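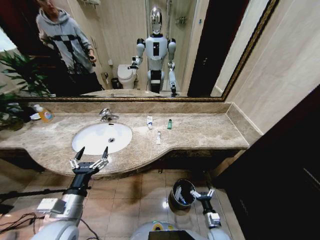
Lastano Youth Soccer Club issues each registered player with a match jersey, a pair of shorts and two pairs of socks at the start of the season. These items remain club property until the final fixture and must be returned in a condition fit for the next player. Families are asked to follow the care guidance on this page for club issue, and are welcome to apply it to their own cleats, gloves and guards. Most of the work can be done at a bathroom basin. A long vanity with a large mirror over it, like the one shown, is a good place for it, as a jersey can be laid out at full length and held up afterward to check both the front and the back. Clear the counter first, and put down an old towel.

Before washing

Shake out turf pellets, grass and dried mud outdoors. Turf pellets in particular should never be rinsed down a household drain. Turn jerseys and shorts inside out, unroll the socks completely, and remove captain's armbands, tape and any tie-ons. Check the pocket of the goalkeeper's shorts.

Mud should be left to dry. Wet mud that is rubbed spreads into the knit and leaves a gray shadow that several washes may not lift. Once dry, it can be brushed off with a soft nail brush and the remainder soaked in cool water.

Grass stains

Grass is the most common reason for a jersey to be refused at collection. Work a small amount of liquid laundry detergent into the mark with the fingertips, leave it for the length of time given on the bottle, and rinse from the reverse side of the fabric. Repeat if needed before the garment goes into the machine. Do not put a stained jersey in the dryer. Heat sets the stain, and the club cannot reissue the item.

Chlorine bleach must not be used on any part of the uniform, including the white away socks. It yellows the elastic and attacks the adhesive under the numbers.

Blood

Rinse in cold water at the first opportunity, ideally at the field. League rules require a player to leave the pitch with blood on the uniform, so a spare jersey should travel with each team. At home, soak in cold water with a little dish soap and change the water when it discolors. Hot water should be avoided until the mark is gone.

Machine washing

Wash club issue on a cold, gentle cycle with the spin set no higher than 400. Machines without a numbered spin control should be set to low or delicate. Wash dark home jerseys apart from white away jerseys for the whole of the season, not only for the first wash. Use slightly less detergent than the package suggests. Fabric softener coats the fibers and stops them from carrying sweat away, and it is the main cause of the sour smell that returns as soon as a player warms up.

Training bibs are washed by team managers and should not go home with players.

Drying

Hang jerseys by the hem on a line or rack, out of direct sun. Numbers and crests should not be folded while damp. Players' names are not permitted on club issue, and iron-on labels must be placed on the inside neck tape only. If a jersey is creased, it may be pressed inside out with a cool iron and a cloth, keeping clear of the crest.

Cleats

Knock the soles together outdoors as soon as the match is over. At home, remove the laces and insoles, brush the soles with an old toothbrush, and wipe the uppers with a damp cloth. Stuff the shoes with newspaper and change the paper when it is soaked through. Cleats should not be placed on a radiator, beside a fire or in the dryer, where the glue between the sole and the upper may fail. Leather cleats need a thin coat of conditioner once they have dried fully. Synthetic cleats do not.

Check the studs while the shoes are still on the towel. Replaceable studs should be tightened by hand with the key supplied and replaced when the edge feels sharp. Referees inspect footwear before every match and may refuse a player whose studs are worn.

White soles and trim

Scuffs on white rubber respond well to plain white toothpaste. Put a small amount on a damp cloth or a retired toothbrush, rub in small circles, and wipe clean with fresh water. Gel toothpaste is less effective. Do not use the method on painted or glossy uppers, as the fine grit will dull the finish. Commercial products such as Brillico sole cleaner may be used in accordance with the label, after a trial on a hidden spot. 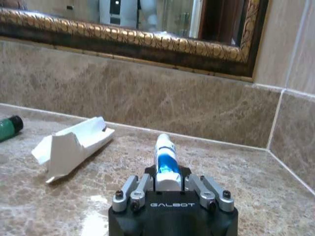

Toothpaste tube, cap end up.

Goalkeeper gloves

Gloves need more attention than any other item and are often ruined by neglect between matches. Rinse them in lukewarm water while they are being worn, pressing the palms gently together until the water runs clear. Never wring them. Squeeze from the fingers toward the wrist, press between two towels, and leave them to dry flat at room temperature, palms facing up and not touching each other. Latex palms that stick together while drying will tear when they are pulled apart.

Gaspard Millet, who coordinates goalkeeper training at the club, asks that players bring gloves to practice slightly damp and store them in a breathable pouch, never loose in the bottom of a bag with the cleats. A pair used for matches should be kept apart from the pair used in training.

Shin guards

Wipe hard shells with soapy water after every use. Sleeves and ankle padding that detach may be washed with the socks. Where the padding is fixed, sprinkle it with baking soda, leave overnight and brush out in the morning. Guards with a cracked shell offer little protection and should be thrown away.

Rinsing at the basin

Fill the basin instead of washing under a running tap, and fit a strainer over the drain. Grit is the usual cause of scratches and blockages, and a quick wipe of the basin before the water goes down will deal with most of it. Stone countertops call for some care. Marble is marked by vinegar, lemon juice and other acids, so stain removers that contain them should be kept off the counter and mixed in a bucket or laundry tub. Wipe up colored water promptly, and do not leave wet cleats standing on the stone.
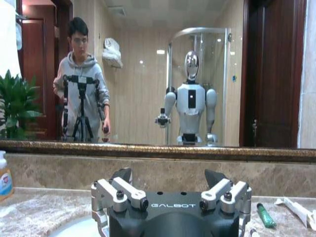 Speckled marble countertop and white basin.

The kit bag

Empty the bag the same evening. Wipe the lining with a cloth and mild detergent, and leave the bag open until morning. A bag that holds odor after cleaning can be filled with crumpled newspaper and a saucer of baking soda and zipped shut for a night. Water bottles should be taken apart, washed in hot soapy water and left open to dry, with particular attention to the valve.

Home practice areas

Several families keep a small goal in the yard. Nets should be lifted before mowing, and owners of robotic mowers, including the Vultomow models, should mark the goal frame as a no-go area. Cones, pegs and rebound straps must be collected at the end of each session. Metal goal frames must be anchored at all times, whatever their size.

Off-season storage and return

Club issue is collected in April. Wash and dry every item fully, fold it with the crest facing up, and place it in the labeled bag supplied at registration. Please do not use plastic wrap or mothballs. Damage from ordinary play, such as a pulled thread or a worn sock heel, carries no charge. Scorched numbers, bleach marks and missing items are charged at replacement cost.

Personal cleats and gloves should be stored clean, in a cool and dry cupboard, with the laces loosened. Try cleats on again before preseason training begins. Pairs that have been outgrown but remain in sound condition may be left at the exchange shelf in the clubhouse, tied together by the laces with the size written on a tag.

Questions about uniform care should be directed to the team manager in the first instance.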